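4.3 Drawer tasks

Of the household chores in our list, drawers were the ones we expected to finish first. They took the longest. A drawer looks easy because people open one without looking, half asleep, holding a cup in the other hand. For a two-armed system there are at least two jobs going on at once, keeping the cabinet where it is and moving the front, and they upset each other.

We ran 192 drawer trials in all, on the same table used for the folding work in 4.2. Start poses varied. Cabinet turned by hand between trials, never squared up to the table on purpose. Policies as before: the Hornmont baseline, trained on 1000 demonstrations across all chores, and our own Trarnura variant, which saw the same data plus 70 extra drawer episodes recorded by Vilja Laitinen in December. No other changes. Gains and speed limits are in the appendix.

Scoring was done by Kgomotso Nkosi from the logs, without knowing which policy had run. A trial counted as a pass only if the drawer ended up open past the halfway mark and the cabinet had not been shoved off its starting spot by more than a hand's width. The second rule matters. Without it both policies look much better than they are, and a drawer that opens while the whole cabinet slides across a kitchen worktop is not much use to anyone.

Most failures fell in the middle of the task, not at the grasp as Ivanov had predicted in our early planning notes. Typical case: drawer part open, one arm at the cabinet, the other some way from the handle, and then hesitation (Figure 6). The baseline tended to start the whole approach again. Trarnura more often went straight back to the handle, though not relaibly.
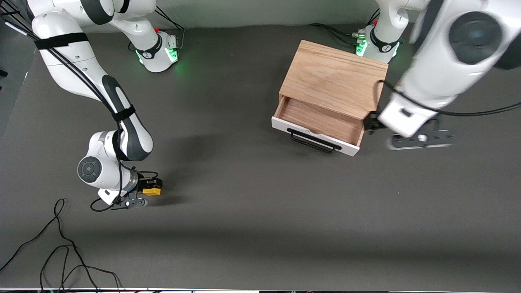 Figure 6. Drawer task with the drawer partly open. One gripper meets the side of the cabinet; the other is low over the table.

Cable drag may play a part. We did not measure it, and the Plindmont cell, where we hope to repeat these trials, has a diferent cable layout. Shop-floor version with loaded drawers still to do. For an empty drawer in a light cabinet, our answer for now is: sometimes, slowly, and with a person standing by.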